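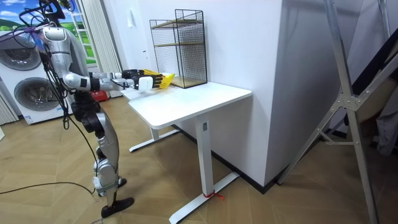
Coming back to work after years at home

Gizella Katona was away from paid work for 14 years. Today she teaches other people how to come back, and she has strong opinions about the empty place in a CV.

When Gizella Katona speaks about her first day back in an office, she remembers mostly the telephone. It was on her desk, it had a screen, and it began to ring before she had taken off her coat. "I looked at it and I thought, this is for somebody else," she says. "Then I understood that I am the somebody else." 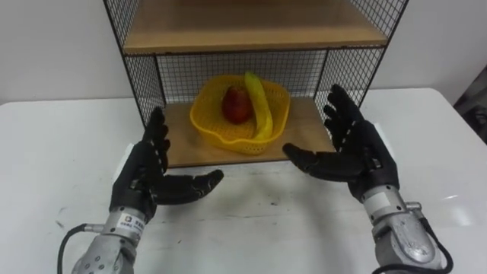 She let it ring. At lunch a colleague showed her which key to press, and the next morning she answered with the name of her old company, the one she had left before her first son was born. The caller laughed and she laughed too. She still tells this story on the first evening of every course.
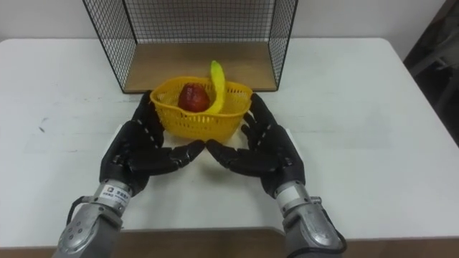 Text: Dorottya Pintér
April 2022 | Work and Life

We meet in Nernach, where she lives with her husband and the younger of her two sons. She has asked me to come early in the morning, before her lessons, and she has already put two cups on the kitchen table. The course she leads is called Larnell. It lasts ten weeks, always in the evening, and it is meant for people who have been outside of paid work for a long time. Some have raised children, others have nursed a parent or have been ill themselves.

Before her own break she was a bookkeeper. She expected to stay home for two years. "Then my mother-in-law became sick, then came the second boy, then we moved," she says. "I never decided on 14 years. I only decided on the next spring, many times."

I ask if she regrets it. She thinks for quite a long time before she answers.

"I regret that I did not keep one small thing going. One client, one evening a week. The money was not so important. But I forgot how it feels when a stranger asks me something and I know the answer. At home you also know many things, but people do not ask, they just expect that dinner comes."

Her search for a job took almost a year. She sent 33 applications and was invited to three interviews. In the first one, the man across the table asked what she had been doing "all this time." She began to apologize and could not stop. The second was by video and she has forgotten nearly everything about it. The third was at Van Rooij, a wholesaler of garden seeds, and it went well from the first minute.

"The lady there had my CV in front of her and she did not mention the gap at all. She asked how I would find a mistake of 699 in a list of invoices. I was so happy with this question! I talked for too long, I am sure of it. She had to look at the clock."

She got the job and stayed for five years. She left it with good feelings, she says, and she still orders her bean seeds there.

About the CV she is strict. Many advisers recommend to hide the years at home, or to give them a title which sounds like a profession. Katona does not like either of these ideas. In her lessons the participants write one plain line with the dates and the reason, and then they go on to the next line. "Family care, from this year to that year. Finished. If you write 'household manager,' the reader smiles, and this is not the smile you want."

She is more patient with the question of computers. People come to her afraid of programs they have only heard about, and some of them have bought expensive lessons before they know what kind of work they are looking for. One woman had paid 975 euros for a course in a program for architects, although she wanted to work in a dental office. Katona still becomes a little angry when she tells it. Her advice is to first read the job offers for two weeks, with a pencil, and to mark which words return.

And the families? Here she puts down her cup.

"The families are the difficult part. Everybody says, yes, very good, you should work again. And then it is Wednesday and there are no clean shirts." In her own house there were some hard months. Her husband learned to cook four dishes, and they ate these four dishes – she counts them for me on her fingers – until the older son asked for permission to eat at his friend's place. Now the husband cooks better than she does. He passes through the kitchen at this moment and does not contradict.

The next group begins in October, in two rooms above the Clokano bank branch. Most of the participants are women, but in the last group there were also a few men, and she would like to see more of them. One had taken care of his father for six years. On the first evening he said not a single word, and at the end of the course he was the one who organized the dinner.

I want to know what she tells somebody who is in the middle of such a year of searching, with no answers in the mailbox. She says that she does not have a good sentence for it. She tells them to apply only in the mornings and to go outside in the afternoon. She tells them also to practice the telephone, with a friend, in a different room, until the voice is steady.

Her own telephone has rung twice while we were talking. The third time she excuses herself, takes it into the hallway and answers with her full name.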